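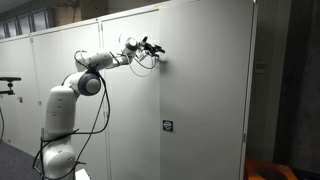 About Hutton Evening Cookery School

Hello, and welcome! We teach people to cook in the evenings, after work, when most of them are tired and hungry and would otherwise be having toast. We started with one borrowed stove and a class of 4, and we still love it every bit as much as we did then.

Our classes are for grown-ups of any level. Some of our students have never peeled a carrot. Others have been feeding a family for decades and are bored stiff of their own shepherd's pie. They cook side by side and it works beautifully, mostly because the person who has never made pastry asks the question that everybody else at the bench wanted to ask.

How we began

The school was set up by Teodor Krajewska and Gitau Gachanja, who met while working the same shifts in a hotel kitchen and spent their breaks arguing over how long to cook an onion. (Gitau says forty minutes. Teodor says life is short.) The first course was six Tuesdays of soups, stews and bread, advertised on a card in the window of the dry cleaner's. By the end of it people were asking what came next, so a second course was written in a hurry, and then a baking one, and we have been adding to the list ever since.

The name comes from Hutton Street, where we had our first room. We moved when the lease ran out but we'd got fond of it, and it was already printed on the aprons.

What a class is like

Doors open at half past six and we begin cooking at quarter to seven. You'll work in a pair, with a tutor for each group, and you'll make the whole dish yourselves from start to finish. There's very little standing and watching. At half past eight we lay the long table and all sit down to eat, which for a lot of us is the best bit of the week!

Bring a tub with a lid for leftovers. Aprons, knives and all the ingredients are included.

Our courses

First Steps runs for six weeks and covers knives, eggs, rice, roasting a chicken, a proper tomato sauce and one very good chocolate pudding. It starts again in April.

Bread and Dough is Teodor's course: white tin loaves, rye, flatbreads, bagels and his grandmother's poppy seed roll, which takes most of an evening and disappears in minutes.

East African Kitchen is taught by Gitau. Expect chapati, pilau, greens cooked with plenty of onion (see above) and beans in coconut.

Noodles and Broth is led by Ryota Furukawa, who makes his stock at home the day before and carries it in on the bus. You'll roll and cut your own udon.

Spice Basics, with Aqeel Rind, begins with a dry pan and a handful of cumin seeds and gets as far as a full dinner of dal, two vegetable dishes, pickles and rice.

We also hold a Sunday lunch club once a month for anyone who has finished a course. There's no teaching at it, just cooking together, with a different person picking the menu each time.

Who looks after things

Tarun Dixit runs the office, answers the phone, orders the flour and knows which of our ovens runs hot. If you have an allergy or don't eat certain foods, please tell him when you book and he'll talk it through with the tutor. We can nearly always find a way.

Coming to see us

You're very welcome to drop in before a class and have a nose round. Evening groups have up to 20 people, and First Steps does fill up quickly, so ring Tarun if you'd like your name on the waiting list. Gift vouchers can be used for any course and last a year.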